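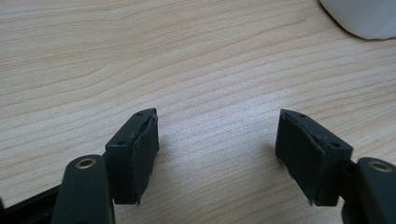

Teaching a pick-and-place task with a hand-held gripper
Student project report, Parside workshop, September 2021

1. Aim

The project compared two ways of showing a robot arm how to move a small item across a table. In the first, a person carried a hand-held gripper and did the task directly. In the second, the same person drove the arm from a joystick box. The control software for both was Punuvum, with the Stisulow logger recording finger opening and tool position.

2. Hand-held tool

The tool has two fingers that close towards each other. Each finger ends in a dark block with a black pad on its inner face, and each block has two small round holes in its top face. The arms are dark grey links with brass-coloured bushings set into them. The camera looks down past the fingers, so the pads and the gap between them stay in view through a demonstration.

The pads wear. The upper edge of the left pad has lifted slightly from the block and there are light scuffs on its surface. We did not replace it during the trials, as a new pad would have changed the grip part-way through the set. The pads should be changed before the next group uses the tool.

3. Method

A demonstration began with the gripper open and held still over the table for a short pause, which gave the logger a clean start point. The user then moved to the item, closed the fingers, lifted, carried and released. Runs in which the item slipped were kept and marked as failed.

We recorded 146 demonstrations with the hand-held tool and 30 by joystick. The numbers differ because joystick runs took much longer and bench time was limited.

4. Results

A hand-held run took about 20 seconds. The joystick runs were slower and had long pauses before the fingers closed, while the user judged the height of the tool. These pauses carried over into the learned motion – the arm stopped above the item for no useful reason.

In total, 18 hand-held runs were dropped because position tracking was lost. Most of the losses came when the tool was turned quickly. Glare from the table top was also a concern: a bright patch could fall between the fingers, and the Honorato tracking module found few points to follow there. Moving the lamp helped in part.

5. Further work

The finger opening was calibrated once, in March, and should be checked before each session. A matt cover on the table is still to be tried.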